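Prakex Block Arrangement Kit: Review

The Skernberg laboratory evaluated the Prakex kit as a benchmark for language-guided pushing. The Predel policy was trained on 2725 recorded episodes and tested on 193 written instructions, each attempted 3 times. Performance was strong on single-block requests and noticeably weaker when two blocks of one color had to be separated. Setup took roughly 14 minutes. The printed manual is thin on calibration.

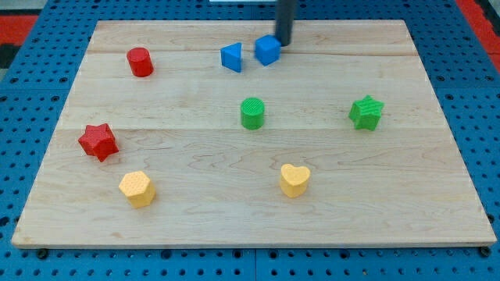 Figure 1. Gripper at the blue cube, with star, heart and other blocks on the board.

Recommended for groups comparing methods on a modest budget.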